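Workshop notebook, July

Tuesday, started just after 7:30 because I wanted the kiln room to myself before the heat came up. Did not work. The room was already stuffy and Shiyu was in there ahead of me with the fan going, unloading the test tiles from the weekend firing. So we did the unloading together and I'm writing this up on the stool by the sink while it's all still fresh.

The short version: the red is closer. Not there! But closer than it's been since spring, and I'd stopped believing in it, so I'm pleased.

Longer version, for whoever reads this later (probably me, in the winter, swearing). The plan was to take the old copper red recipe, the one on the card with the coffee ring on it, and run it against the new frit from Dreka. The old frit ran out in May and the supplier doesn't carry it any more. Dreka's is sold as a straight swap and I had my doubts, mainly from how it behaved in the bucket. It settles like concrete. You leave it overnight and you need a paint stirrer and a strong arm in the morning. I've put a pinch of bentonite in the second batch and that one stayed up much better, so the bentonite is staying in the recipe. I've written it on the card in pen.

Fifteen tiles went in. Five with the old recipe and the last scrapings of the old frit, five with the Dreka, five with the Dreka plus extra tin. All on the Lambrakis porcelain, all dipped for the same slow count, all stood upright in the little clay feet Shiyu made. The feet are great, by the way. We lost one tile to a run and the foot caught every bit of it, and the shelf is clean. If anybody wants to make another batch of those feet on a slow afternoon I will bring cake.

Results, going by shelf. The top shelf came out pale and livery, which it always does up there, and I don't know why I keep putting tiles on it. Middle shelf was the good one. The old frit tiles gave that deep wine color with the thin white line at the rim, as they should. The straight Dreka tiles went brown at the edges and sort of gray-pink in the middle, like old ham. Shiyu says I'm being unfair and that it's a nice color if you don't know what it was supposed to be. Fine. She can have them.

The ones with extra tin, though! Three of those are properly red. One has a patch of purple near the bottom where the glaze is thick, and I'd happily have that on a whole bowl. The other two are a bit muddy but I think they were sitting too near the burner port.
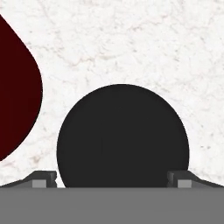 So the tin matters more than I gave it credit for. I'd been treating it as a seasoning, a little extra if the jar was open, and I've got pages in the last notebook where I didn't even write down how much went in. That was dumb. From here on everything gets weighed on the small scale and the number goes in the book before the powder goes in the bucket.

Now the firing itself. I went into reduction earlier than last time and kept it lighter, more of a steady haze out of the spy hole than the big orange flag I was getting in the spring. Shiyu took the evening shift and her log is much neater than mine. Her note says the kiln read 2000 on the way up and then sat there sulking for a good while before it would climb again. (Fahrenheit, for the people who ask every single time.) I had the same stall on the last two firings and blamed the wind. I'm now wondering about the damper. There's a chip out of one corner of the damper brick, and it doesn't sit flat in the slot unless you wiggle it to the left. Job for this week: find the spare, or cut down one of the soft bricks out by the shed and see if that seats better.

The other suspect is gas pressure. The tank was getting low and the regulator gauge was doing its little shiver. Dundero are supposed to come and swap the tank and they've moved the date on us again. I left a message with our account number, 2857, and a fairly polite reminder that this is the second time. I've put the number here so that I stop having to dig the invoice out of the drawer.

Cones: the middle shelf pack was down exactly where I wanted it, tip just touching. The bottom shelf was lagging, the last cone only starting to lean. The top was flat as a pancake. So we've got a hot top and a cool bottom, and I don't think it's only the stall. I stacked the bottom too tight, I know I did, I was trying to squeeze in Shiyu's casserole dishes. Next time the dishes wait for a firing of their own, or they go on the middle shelf and my tiles take their chances.

Speaking of the dishes – they're lovely. Plain celadon, pooling a bit in the carved lines. One has a hairline on the base that rings dull when you tap it. She wants to keep it for fruit.

Things that went wrong that were my own fault: I wadded two of the feet with the wrong wadding, out of the tub with no label, and it stuck hard. Had to grind it off. I've labeled the tub. I also forgot to wax the back of tile nine and it's now permanently joined to its foot, so if you find a tile with a foot in the sample drawer, it isn't art.

Kiln wash is getting thin on the two older shelves. I scraped the loose bits and gave them one coat after lunch, and they could use another. The Nuvau wash goes on smoother than the stuff we used to mix ourselves but you have to keep it really thin or it flakes. Half a cup in the bottom of the yellow bucket, lid on, good until the end of the week I'd guess.

Next round, and I want this written down before I talk myself out of it: Dreka frit, bentonite in, tin at the higher amount and then one step above that. Same clay. Small bowls this time with a few tiles for company, I'm tired of looking at flat things and I want to see what it does going over a curve. Nothing on the top shelf except kiln wash tests. Bottom shelf loosely stacked, with a proper gap along the bag wall. Shiyu wants to try holding it for a little while at the end before we shut down, and I said yes, provided the gas has come by then.

Tiles are numbered on the back in iron wash and they're in the second drawer. The three good reds are on the windowsill. Please don't move them, I want to look at them in the morning light before I decide anything.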